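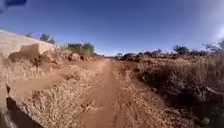 A dirt track through dry grass and scrub.

Lending Books by Mail: Notes on the First Full Year
Posted 24/06/2022

The Zeleke Postal Library completed its first full year of operation this spring. As its founder and present secretary, I have been asked by several readers of this blog to set down how the service is run, what it costs in effort, and what we intend to change. The following is my own account and has not been reviewed by the other members.

The library lends printed books by mail to households that live too far from the Ratton branch to visit it regularly. It holds 2,000 titles, most of them donated when the Lallemau reading room closed. There is no fee for membership. Borrowers pay return postage only, and that charge is waived on request. At the close of the year we had 70 member households, of which 69 had borrowed at least once. The remaining household joined in the final week.

Selection and Requests

A member may request up to three books at a time, either by telephone or on the printed slip enclosed with each parcel. Most members prefer the slip. Bit-na Won manages requests and keeps the waiting lists, which have been longer than expected for gardening manuals and for anything set at sea. Fiction in large print is requested more than any other category. We own 51 large-print volumes and most of them are out at any given time.

Members may also ask for a "blind parcel," in which the choice is left to us. I was opposed to this practice when it was first proposed, believing it would increase returns of unread books. I was mistaken - the blind parcel is now the usual choice among our older members, and the notes that come back with the books are often longer than a page.

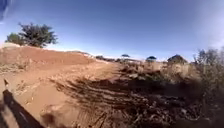
Tree behind an earth ridge.

Packing

Each book is wrapped in brown paper, placed in a cloth bag, and tied. Cardboard was abandoned after two months, as the corners tore through on the return trip and members did not have replacement boxes at home. The cloth bags were sewn by Bianca Bogdan from worn bed sheets and may be used many times. A reversible address card sits in a pocket on the front. Members are asked to check that the return side is facing outward before handing over the bag. This request appears on the slip in capital letters and is still overlooked.

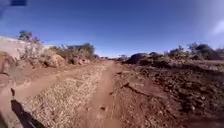
Delivery times vary a good deal, and members outside town have been patient with us on this point. The mail carrier will bring a parcel to the gate wherever the road is graded. Where the way in is only a pair of ruts with a strip of dry stubble down the middle, a low car scrapes along the grass for its whole length, and the carrier leaves the parcel at the nearest store instead. Tekle Alemneh has drawn up a list of the stores that will hold a bag, with their hours, and a copy is now sent to each new member. We count the loan period from the day of collection.

Overdue and Damaged Books

The loan period is six weeks. No fines are charged. A reminder card is sent at eight weeks and a second at twelve, after which Abenezer Bogale telephones. Water damage is the most common fault, followed by missing dust jackets. We no longer send out dust jackets.

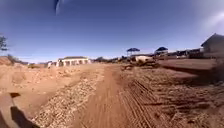 Changes for the Coming Year

The card catalog will be copied into Clarent beginning in September. Babar Dogar has agreed to oversee this work, and the cards will be kept in their drawers until the copy has been checked against the shelves. We also intend to issue a printed list of holdings by subject, as many members have told us they cannot request what they do not know we own.

Donations of large-print books remain welcome at any time. Encyclopedias and textbooks cannot be accepted. Requests for membership should be sent in writing, with a telephone number and the name of the nearest store.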